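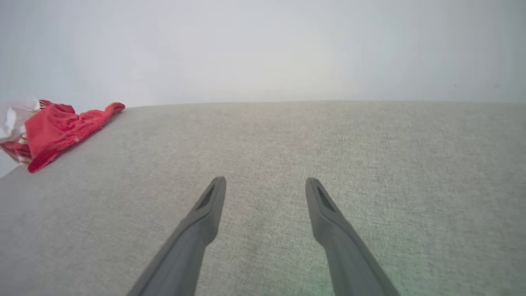
Upholstery cleaning and repair: what is changing this autumn

Published Aug 25, 2021

The Wustgate furniture workshop takes bookings for sofas, armchairs and footstools again from next month. The waiting list stands at 491 names, and we will work through it in the order people joined. If you have moved house or changed your phone number, please let Sarahí Quezada know at the front desk, as she will be making the calls.

The price for a standard cleaning visit is now £90. A sofa with loose covers costs £100, which includes taking the covers off and putting them back on. Stairs are not charged for. Parking is, if we have to pay for it.

Before a visit, please vacuum the seat and the arms and check down the sides for coins, pens and hair grips. Pull the piece away from the wall if you can do so safely. Look underneath for the care label and leave it where Urmas can read it. If there is no label, he will test a patch at the back first and leave it for an hour, so allow for a longer visit.

Pale fabrics need a few words of their own. Most calls we get about light grey and cream sofas are from people who have already tried to get a mark out at home. Washing-up liquid leaves a residue that draws in dirt, and a wet cloth used on one spot will often leave a ring. Blot the spill with a dry white cloth and then ring us. Tell us what was spilled and when, even if it was months ago.

Kasun Mondal has taken over the repair bench from Jaanus Ozoliņš, who has gone to the Kļaviņa workshop to do frames full time. Kasun will do seams, buttons, zips and webbing. He is not taking leather at present. New foam is still slow to arrive, and anyone waiting for seat cushions should expect them in January. Deposits already paid will be held, or returned on request.

The offcut sale raised £2120, all of which goes towards a second industrial sewing machine. There are some short rolls of plain weave left, mostly in blues and browns, and these can be had from the shop while they last. Bring your measurements with you.

The evening class on re-covering a drop-in seat will run again if enough people sign up. You need to bring your own chair and a pair of sharp scissors. Tacks, wadding and calico are supplied. Names to Sarahí, please, with a note of whether you have done any upholstery before.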